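Doruvstead Six-Drawer Dresser: My Review After Nine Months

January 13, 2020

I bought the Doruvstead dresser last April, when my old one finally gave up and started dropping its bottom drawer on my foot. I'd been going back and forth between this one and the Brutau for weeks, and I know a lot of you are stuck in the same place because you keep writing to me about it. So let's get into it!

Dark walls, wood floors, wood furniture. I'm a sucker for all of it.

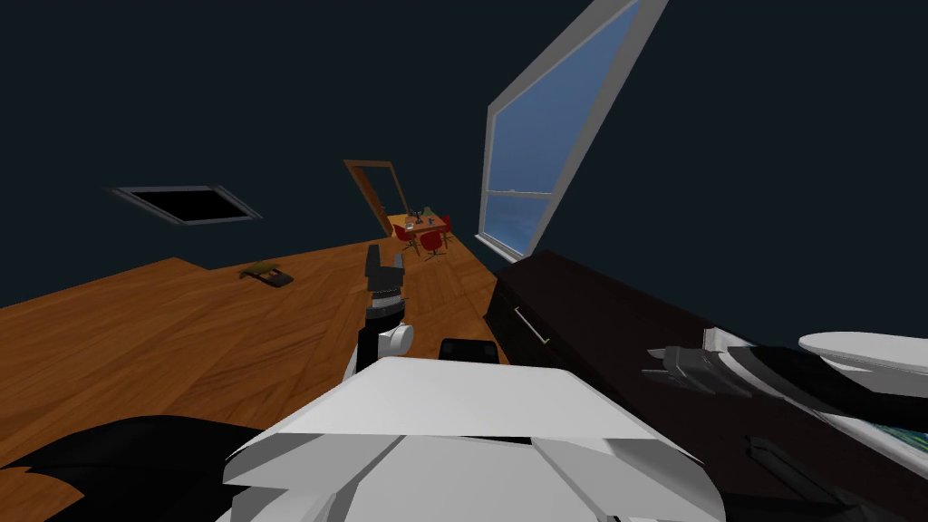
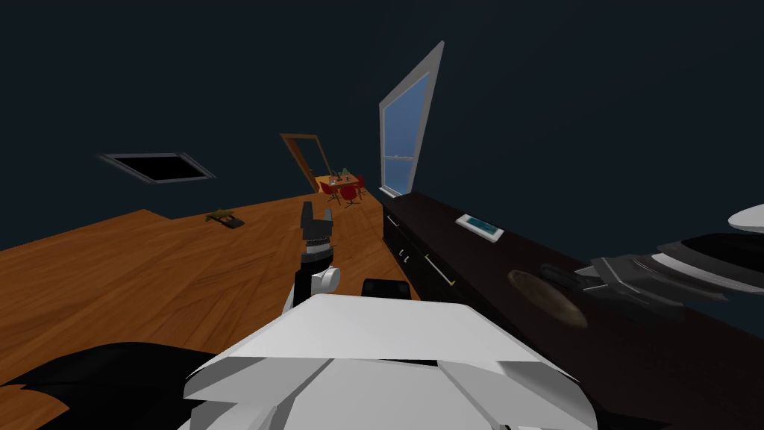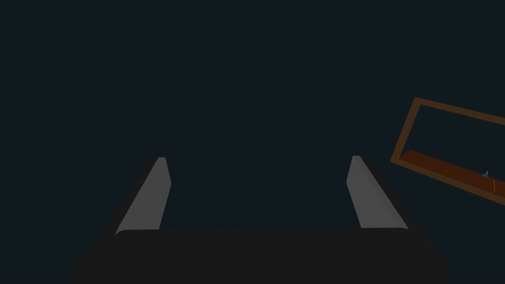

Is the Doruvstead worth the extra money over the Brutau? For a bedroom you use every day, I think so, mostly for the drawers. For a guest room I'd save the cash and get the Brutau, which is perfectly fine if you only open it twice a year.

I paid $884 for mine with delivery, and yes, I winced. The Brutau was 300 dollars less at the same store. My sister has one, so I've had plenty of chances to yank its drawers open and compare (she loves this). Hers have started to stick a little in humid weather, and the top left one has to be lifted before it will close. Mine still glide all the way out and stop where they should, even the one I've stuffed with jeans.

Delivery was a bit of a saga. The window was four hours long and they showed up ten minutes before the end of it, but the two guys carried it up a narrow staircase without touching the walls, so all was forgiven. It comes mostly put together. You attach the legs and the knobs, and that's it. I did it with a screwdriver and a cup of coffee in under an hour, and a good part of that was spent looking for the bag of screws, which was taped to the inside of the second drawer. Check there first.

Now the drawers. There are six, three small on top and three wide ones below, and the wide ones are deep enough for winter sweaters folded in half. I got every sweater I own into one of them, plus two scarves. The small ones are good for socks and underwear and the odd charger. I bought a set of Flinetti dividers to go in them and they were too tall by a hair, so I had to trim them down with scissors. Measure before you order, please learn from me.

The finish is where I have mixed feelings. I love the color — a deep brown that goes a little reddish in the afternoon — but it shows dust like you wouldn't believe. I wipe the top down every other day and it still looks like I don't. It also scratches more easily than I'd like. I dragged a lamp across it in the first week (my own fault!) and got a thin pale line that a wax stick mostly covered. Put felt pads under everything.

It's heavy, too. The box was marked at around 200 pounds, and I believe it. If you like to rearrange your bedroom every few months, this may not be your dresser. I've moved it once since I got it, all of eighteen inches, with all the drawers out and a blanket folded under the legs, and I was sore for two days.

Please anchor it to the wall, by the way. The strap is in the same bag as the screws, and it took me five minutes plus some grumbling about finding a stud. Any tall or heavy piece with drawers should be strapped, and I'd say that about the Brutau as well.

I did also look at the Rey, which a few of you asked about. It's the pretty one with the curved front. It costs 400 dollars, so it's very tempting, but the drawers in the showroom one were shallow and the back panel flexed when I pressed on it. Great for an entryway with gloves and mail in it. I wouldn't trust it with my sweaters.

One small thing I didn't expect to care about is the smell. There was a strong varnish smell inside the drawers when it came, and it took a good three weeks with the drawers cracked open to go away. I kept my clothes in laundry baskets until then. My sister's Brutau had hardly any.

Would I buy it again? Yep, but I'd wait for a sale and I'd ask if it comes in the lighter finish. I'm giving it four stars out of five, with the missing one going to all that dust.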